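Départ à 21 heures

Bon, alors on est partis à neuf heures du soir, ce qui était déjà deux heures plus tard que prévu, et j'avais encore du dentifrice sur la manche. Les enfants en pyjama, les manteaux par-dessus, les bottes dans un sac à part que j'ai évidemment calé tout au fond du coffre, sous la glacière. 819 kilomètres jusqu'à Cleron ! Ma sœur y fait chaque année sa grande fête de novembre, avec les lampions, la soupe au potiron et toute la famille qui dort par terre, et moi chaque année je jure que je partirai le matin.

La voiture, c'était une Wyss de location, prise chez Budex parce que la nôtre toussait depuis l'été (mon mari disait qu'elle s'éclaircissait la voix). Le monsieur du guichet m'avait promis un grand coffre. J'ai mis la poussette, j'ai enlevé la poussette, j'ai remis la poussette dans l'autre sens, et finalement c'est la valise des adultes qui a voyagé sur mes genoux.

Au premier péage, le petit dormait. La grande, non. La grande avait décidé de surveiller la route avec nous, très droite dans son siège, et elle annonçait les camions. « Camion ! » Un silence. « Encore camion ! » Ça a duré 300 kilomètres, je vous jure, et mon mari lui répondait « bien reçu » à chaque fois, avec une patience que je ne lui connais pas pour la vaisselle.

Vers deux heures du matin on s'est arrêtés à Sindville, dans une station-service toute en néons où il n'y avait que nous et un chauffeur qui mangeait des œufs durs. J'ai pris un chocolat au distributeur, il avait un goût de potage. J'en ai repris un, parce que j'avais froid et que le potage, à cette heure-là, ça se défend ! Quand je suis revenue à la voiture, la grande tenait la boîte de biscuits que j'avais préparée pour ma sœur, les sablés à la cannelle, ceux du ruban doré. Elle avait le ruban autour du cou. Il restait les miettes et un demi-sablé qu'elle m'a tendu, très généreuse.

« C'était pour tata, ça.
— Tata, elle est loin. »

Que voulez-vous répondre ? J'ai mangé le demi-sablé.

Après ça elle s'est endormie d'un coup, la bouche ouverte, et j'ai pris le volant. Il restait encore 367 kilomètres, mon mari ronflait contre la vitre, la valise était maintenant sur ses genoux à lui, et il s'est mis à neiger un tout petit peu, des flocons de rien qui fondaient sur le pare-brise. J'ai chanté tout bas pour ne pas m'endormir. J'ai chanté les chansons de notre mère, celles où je ne sais que les refrains, alors je refaisais le refrain.

On est arrivés avec le jour. Ma sœur était sur le perron en robe de chambre, une tasse dans chaque main, et elle a regardé sa nièce descendre en pyjama avec son ruban doré.

« Et mes sablés ? » elle a dit.

La grande a montré son ventre.
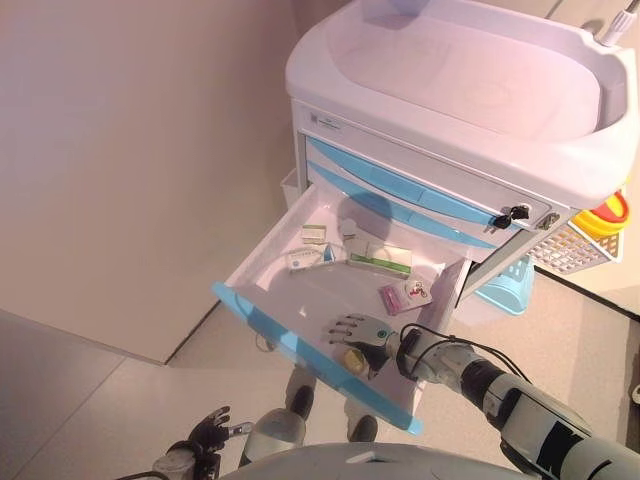 Les autres histoires de la famille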